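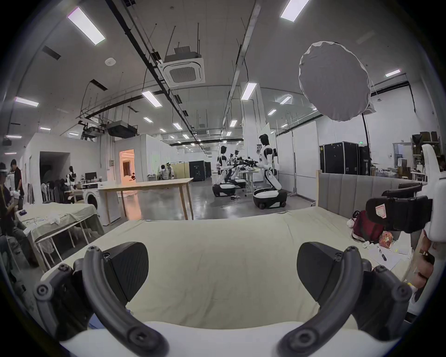

I joined the student robotics club in January mostly to argue with it. The pitch was that a class project, code name Ororon, would learn to fold clothes, and that the folding would come from people like me doing it over and over with a gripper in each hand. The target is 3000 folds by the end of term. I do laundry at home and I have never once wished for a third opinion on a sweater. 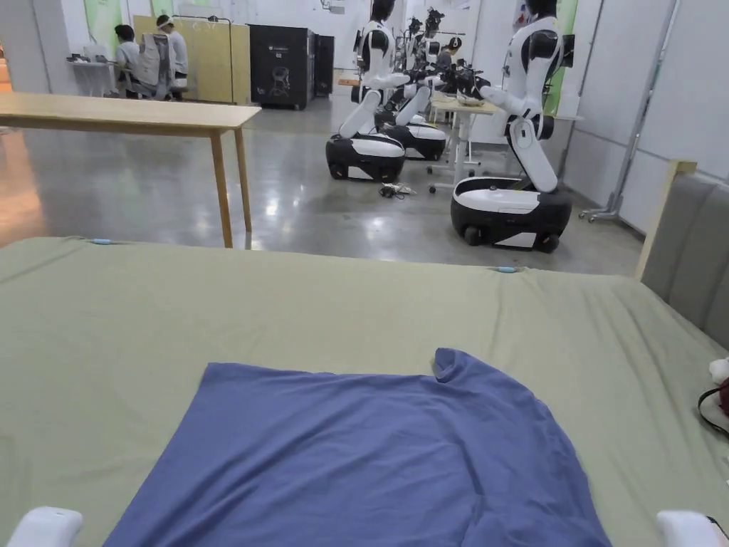

Brahim Belhaj runs the sessions and is more patient than I would be. His view is that knits are the honest test, as they sag and curl where a towel would lie flat. Fine. My view is that a person folds a sweater in a few seconds, and my best run with the grippers took 40.
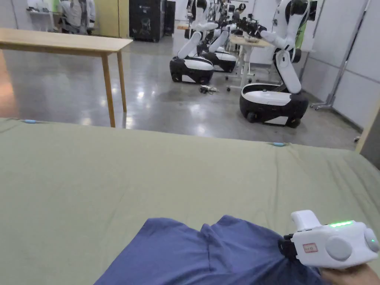

The part I can't get past is what counts as a good fold. Čestmír Ševčík and I scored the same 4 runs and disagreed on two of them – he forgives a crooked sleeve, I don't. If we can't agree, I'd like to know what the model is supposed to be learning. Brahim says the scores average out over enough runs. Maybe.
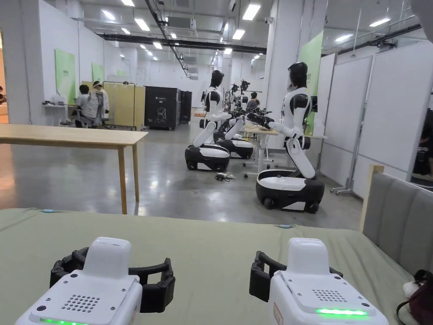
My wrists ache after an hour, and I've put that in the project log. The Kolář team, working on the same assignment, is stopping at 2000 folds and spending the extra weeks on testing. I think they have it right, and I said so. We're still going for 3000.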